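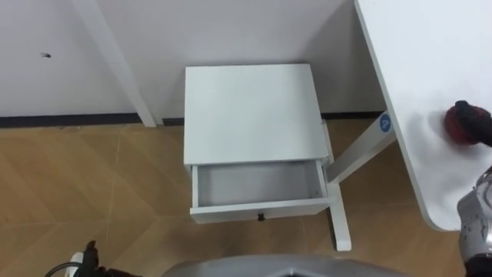
Zemia 숙소 가구 정비 사업 중간보고

받는 곳: Irkosico 지원사업 담당
보내는 곳: Voltum 숙소운영팀
작성: Habibur Sivakumar

지난 보고서에 대해 "협탁 하나 놓는 데 왜 이렇게 긴 글이 필요한가"라는 의견을 주셨습니다. 타당한 지적이라고 생각하고, 그래서 이번에는 더 길게 썼습니다. 협탁이 그만큼 말썽을 부렸습니다.

1. 현재 상황

Zemia 숙소의 방 80개에 침대 옆 협탁을 하나씩 넣는 것이 이번 단계의 목표입니다. 기존에는 접이식 의자, 신발 상자, 두꺼운 전화번호부 같은 것이 협탁 노릇을 하고 있었습니다. 전화번호부는 생각보다 튼튼했고, 철거할 때 아쉬워하는 입주자도 있었습니다. 한 분은 끝까지 내놓지 않으셔서 그대로 두기로 했습니다.

새 협탁은 Majumder에서 납품받은 흰색 제품입니다. 상판은 평평한 사각형이고, 서랍은 하나, 앞판에 작고 어두운 색 손잡이가 하나 달려 있습니다. 장식은 없습니다. 견본을 고를 때 다리가 휘어진 모델을 지지하는 목소리도 있었지만 그 다리가 청소 밀대와 도무지 사이좋게 지낼 것 같지 않아 탈락했습니다.

납품은 전량 끝났고 배치도 끝났습니다. 남은 것은 점검과 보수입니다. 계획서에는 이 단계가 한 줄로 적혀 있었는데, 그 한 줄을 쓴 사람이 저라서 따로 원망할 데가 없습니다.

2. 손잡이 위치에 대하여

견본을 받았을 때 손잡이가 앞판 가운데가 아니라 아래쪽에 붙어 있는 것을 보고 Majumder에 문의했습니다. 담당자는 원래 설계가 그렇다고 답했습니다. 혹시 앞판을 거꾸로 단 것 아니냐고 다시 물었더니 원래 설계가 그렇다는 같은 문장이 조금 더 큰 글씨로 돌아왔습니다.

써 보니 큰 문제는 없습니다. 침대에 누워 팔을 늘어뜨리면 손이 닿는 높이라서 오히려 낫다는 의견도 들었습니다. 서 있는 상태에서는 허리를 조금 더 숙여야 합니다. 허리가 불편한 입주자 방에는 손잡이 대신 앞판 윗선을 잡고 당기라고 안내했는데, 앞판이 서랍 몸통보다 조금 넓고 높게 나와 있어 손가락을 걸 만합니다. 다만 안내문에 "윗선"이라고만 썼더니 상판을 들어 올리려 한 분이 계셨습니다. 문구는 고쳤습니다.

3. 벽과의 관계

협탁은 벽에 바짝 붙이는 것을 원칙으로 했습니다. 원칙을 세울 때는 걸레받이의 존재를 잊고 있었습니다. 검은색에 가까운 띠가 벽 아래를 따라 지나가니 협탁 뒷면 아래쪽이 거기에 먼저 닿고, 위쪽은 그 두께만큼 뜹니다. 얇은 틈이지만 충전 케이블, 귀마개, 영수증은 이 틈을 정확히 찾아 들어갑니다. 첫 점검 때 틈에서 나온 물건은 입주자들에게 돌려드렸고, 주인이 나타나지 않은 귀마개는 버렸습니다.

뒷면을 걸레받이 모양으로 따내는 방안, 상판 뒤쪽에 턱을 붙이는 방안, 그냥 두는 방안을 놓고 이야기했습니다. 앞의 두 가지는 견적을 받는 순간 조용해졌습니다. 현재는 그냥 두고 있으며, 원하는 방에만 스펀지 띠를 붙여 드리고 있습니다. 스펀지 띠는 흰색으로 샀습니다. 회색이 더 쌌지만 회색을 붙인 협탁은 꼭 이사 중에 포장을 덜 뜯은 것처럼 보였습니다.

4. 책상과 함께 놓을 때

계획 도면에서는 협탁과 책상이 서로 예의를 지키며 떨어져 있었습니다. 실제 방에서는 협탁이 책상 바로 옆으로 가게 되는 곳이 많습니다. 책상이 큰 흰색이고 다리 틀도 흰색이라 협탁까지 붙으면 한 벌처럼 보이는데, 납품처는 서로 다릅니다. 이 우연을 저희의 안목으로 기록해 주셔도 이의를 제기하지 않겠습니다.

문제는 동선입니다. 서랍을 끝까지 뺀 상태에서 앞쪽으로 남는 공간이 가장 좁은 방에서 426밀리미터였습니다. 사람이 옆으로 지나갈 수는 있지만 빨래를 안고 지나가려면 협상이 필요한 폭입니다. 그런 방에서는 협탁을 책상 쪽으로 더 밀고, 의자를 반대편으로 넣도록 했습니다. 책상 다리와 협탁 옆판이 닿는 곳에는 펠트를 붙였습니다. 흰색끼리 긁히면 티가 안 날 줄 알았는데 흰색에도 종류가 많더군요.

5. 서랍 점검

점검표는 단순합니다. 서랍을 끝까지 당겨 보고, 안쪽 바닥을 손으로 눌러 보고, 손잡이를 돌려 보고, 다시 밀어 넣습니다. 점검할 때는 서랍을 비워 두시라고 미리 부탁드립니다. 비우지 않은 서랍을 열었다가 서로 민망해진 일이 있었고, 그 뒤로 부탁 문구의 글씨를 키웠습니다. Majumder의 방식을 배운 셈입니다.

점검에서 걸린 협탁은 여덟 개입니다. 증상은 다음과 같습니다.

손잡이가 헛도는 것. 나사를 조이면 끝납니다. 입주자 대부분은 고장이라고 신고하지 않고 그냥 살살 당기며 지내셨습니다.

서랍이 닫힐 때 끝에서 한 번 더 튀어나오는 것. 레일 끝의 고무를 갈았습니다. 한 입주자는 이 서랍이 새벽마다 스스로 열린다고 주장하셨는데, 방을 바꿔 드린 뒤에도 새 방의 서랍에 대해 같은 말씀을 하셔서 지켜보는 중입니다.

바닥판이 처지는 것. 교체 대상입니다. 서랍에 아령을 보관하신 경우가 포함되어 있고, 이 건은 Majumder에 청구하지 않기로 했습니다. 청구해 볼까 하는 논의는 있었습니다. 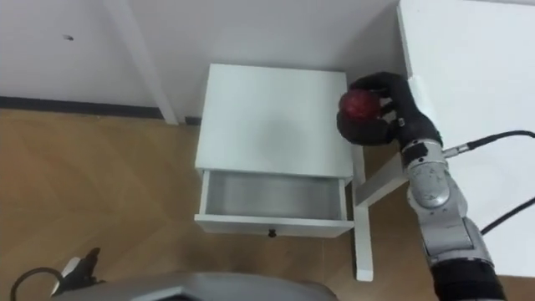

서랍을 하나가 아니라 두 개짜리로 골랐어야 하지 않습니까?

두 개짜리는 견적 단계에서 검토했고, 높이가 올라가 침대에 누운 채로 상판에 손을 뻗기가 어려워서 뺐습니다. 서랍 하나에 다 들어가지 않는다는 의견은 계속 들어오고 있습니다. 저희 경험으로는 서랍이 두 개였어도 같은 의견이 들어왔을 것이고, 다만 서랍 두 개 분량의 물건과 함께 들어왔을 것입니다. 수납이 꼭 더 필요한 방에는 침대 밑 상자를 따로 안내하고 있습니다.

6. 상판 사용에 대한 안내

상판은 무광 흰색이라 컵 자국이 잘 남습니다. 입주 안내문에 컵 받침을 쓰시라고 적었더니 컵 받침은 어디 있느냐는 문의가 왔습니다. 없었습니다. 지금은 입주할 때 하나씩 드립니다. 퇴실 때 돌려받기로 했는데 회수가 잘 되지 않는 것을 보면 괜찮은 물건을 고른 모양입니다.

무거운 것을 올려도 되느냐는 문의에는 스탠드, 책, 물병까지는 괜찮다고 답하고 있습니다. 전기밥솥은 안 된다고도 답했습니다. 물어보신 분이 계셨고, 이미 올려놓고 물어보신 것으로 짐작합니다. 과일이나 간식은 막지 않습니다. 다만 서랍 안에 넣고 잊어버리는 일만은 피해 달라고 적었습니다. 이 문장이 안내문에 들어간 경위는 바나나와 관련이 있으며 보고서에는 자세히 쓰지 않겠습니다.

7. 바닥

바닥은 밝은 갈색 나뭇결 무늬입니다. 이음선이 비스듬하게 나 있어서 협탁을 바닥 선에 맞추면 벽과 틀어지고, 벽에 맞추면 바닥 선과 틀어져 보입니다. 배치 첫날 오후를 이 문제로 보냈습니다. 한 사람은 벽을 믿고 한 사람은 바닥을 믿었는데, 결국 수평자를 가져와 벽이 이겼습니다. 이후 모든 방을 벽 기준으로 놓았고 바닥을 믿던 사람은 지금도 복도에서 방 안을 볼 때 고개를 조금 기울입니다.

협탁을 끌어서 옮기지 말아 달라는 안내를 했지만 청소할 때는 결국 다들 끕니다. 그래서 밑면에 펠트를 붙이는 작업을 추가했습니다. 비스듬한 이음선 사이에 먼지가 끼는 문제는 협탁 탓이 아니므로 이번 사업에서는 모르는 척하겠습니다. 다음 신청서에서는 아는 척할 예정입니다.

8. 예산

이번 단계에 남은 금액은 353만 원입니다. 운반비가 예상보다 덜 들었습니다. 승강기가 고장 난 사흘 동안 운반을 멈췄는데, 그 사이 Majumder 쪽 일정이 밀리면서 저희가 추가 인원을 부를 필요가 없어졌습니다. 관리 능력으로 아낀 돈이라고 쓰고 싶었으나 정산 서류에 승강기 수리 확인서가 붙어 있어 그렇게 쓰지 못합니다.

잔액은 바닥판 교체, 펠트와 스펀지 띠, 예비 손잡이 구입에 쓰고자 합니다. 예비 손잡이는 같은 색으로 주문해야 하는데, 견본으로 받은 것 중에 금색이 섞여 있었고 이미 팀에서 그 금색을 마음에 들어 하는 사람이 생겼습니다. 금색으로 주문하지 않겠습니다. 이 문장은 Irkosico보다는 저희 팀이 읽으라고 남겨 둡니다.

9. 다음 단계와 요청 사항

12월까지 보수를 마치고 두 번째 점검을 하겠습니다. 점검 시간은 오전 10시로 옮깁니다. 지난번에는 아침 8시에 문을 두드렸고, 서랍에 관한 의견보다 저희에 관한 의견을 더 많이 들었습니다.

요청드릴 것은 두 가지입니다. 잔액을 위의 용도로 돌려 쓰는 것에 대한 승인을 부탁드립니다. 그리고 정산 양식의 "가구의 기대 효과" 칸을 조금 줄여 주시면 고맙겠습니다. 협탁의 기대 효과는 밤에 안경을 찾을 수 있다는 것인데, 반 쪽을 채우려니 안경의 역사부터 써야 할 형편입니다.

바닥판 교체 견적서와 방별 점검표는 승인 여부를 알려 주시는 대로 따로 보내드리겠습니다.

Voltum 숙소운영팀
Habibur Sivakumar 드림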